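The Dishwasher Elective

Jummai Omoregie has taught robotics long enough to distrust ambition. When her students proposed a machine that would play the violin, she assigned them the dishes.

The club's project, named Minus by a vote she still regrets, has two arms, two hands and a great many opinions about cups. It has been at the sink since July. "My mother asked what I study," says Ayodele Akande, who writes the grasping code. "I told her engineering. I left it there."

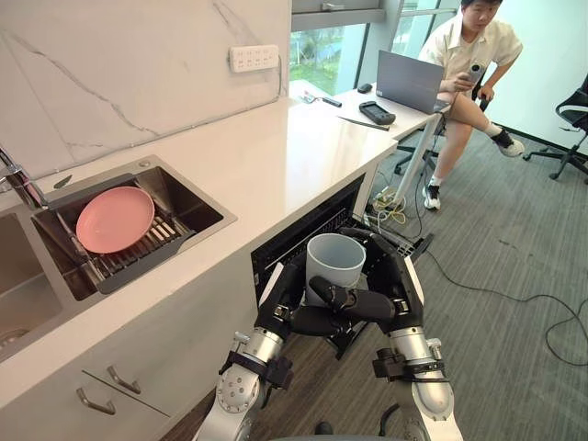
Both hands on one cup, over the lower rack. Green trees outside, for anyone with time to look.

Cups are graded strictly. A dropped one costs the team a point, and so does one put in upside down or, in Omoregie's phrase, "hugged for no reason." The passing mark is 81 out of 100, a number Doaa Sqalli calls political.

Sqalli keeps the log, which has reached entry 431. Most entries are short. Several are just the word "fork."

The regional contest takes place on February 13, 2020, against a team from Deten whose robot folds towels. Akande has watched the video and would rather not discuss it — the corners, he says, were very good.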